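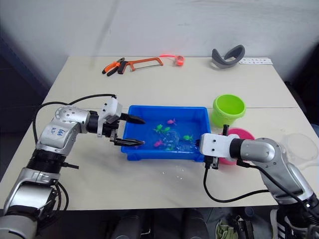

Water trays and the Tisameo arms: your questions about the February fault

We've had a lot of messages since we paused the wet tasks at the Prestcombe lab, and many of them ask the same few things, so we have put the answers together on one page. Please do read it through before your next session, even if you only ever work on the dry tables.

What went wrong?

During a fish-sorting session, the left arm stopped responding while its gripper was down at the tray. The fingers stayed open, the arm held its pose, and the console showed error 624, which the manual describes (not very helpfully, we'll admit!) as "end effector communication lost." The operator pressed the stop button and stepped back, and that was exactly the right thing to do. No one was hurt.

Was it the water?

Yes, though in a roundabout way. We had all been worrying about the fingers, and the fingers were fine. Water had dripped from the gripper onto the cable, run along it while the arm was raised, and found its way into a connector that hadn't been pushed fully home. When we opened the connector up there was a little green crust on two of the pins, so it had probably been building up for a good while before that session.

Why didn't anyone notice sooner?

Mostly because the early signs looked like something else. The log shows 15 short dropouts in the week before, each one over in less than a second, and the Grenum software simply reconnected and carried on. Operators felt it as a slight stutter and blamed the network. We would have done the same.
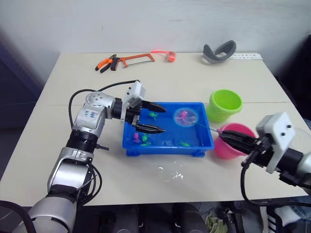

Is the net task any safer than picking the fish up directly?

A bit, and we're fond of it for that reason. With a net the gripper can stay higher above the water. The trouble is that a net carries water with it, and if you swing it across to a bucket straight away you'll have drips all the way over. Let it drain over the tub first, and keep your wrist movements slow.

What should I do if water gets on the table?

Stop, park both arms, and switch them to hold before you reach in with a towel. Please don't wipe around a live arm, however small the puddle is and however sure you are that it won't move. Check the cables too, especially any that hang low enough to touch the tabletop, and dry the floor before anyone walks back to the station.

How full can the tray be?

We're now asking for no more than 1,000 milliliters, poured in with a measuring cup. That's plenty for the toys to float, and it leaves a decent amount of rim above the waterline. If you have been filling it by eye, you may be surprised how much less this looks.
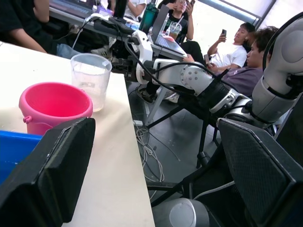
Can my group watch while someone is operating?

Of course, and we like having company. We do ask that people who are waiting stay back at the long desk, and that laptops, drinks and chargers stay there with them. Somebody at the station needs to be within reach of the stop button the whole time and have their full attention on the arms, so please agree on who that is before you start.

I saw error 723. Is it the same fault?

No, 723 is a joint temperature warning. Park the arm, give it a rest, and tell us if it comes back after a restart. It has nothing to do with water as far as we know, but we're always glad to hear about it anyway.

Can I restart after a 624 and finish my session?

Please don't. Clearing the error will often bring the gripper back for a few minutes, and it's very tempting when you are nearly done. Power the station down, hang the tag on the switch, and let us look at the connector first.

What has been changed?

Both gripper connectors at the wet station have been replaced with sealed ones, and the software now pauses the arm after a second dropout. We have also added a drip loop to the cable routing, so that water falls off at the low point before it gets to the plug. The station named Lü still has its old connectors and is for dry work only.

When will wet sessions be back?

We're hoping to open bookings again on Wednesday, mornings only at first. If your session was canceled you'll be offered a slot before anyone else, and you don't need to write to us to ask for it.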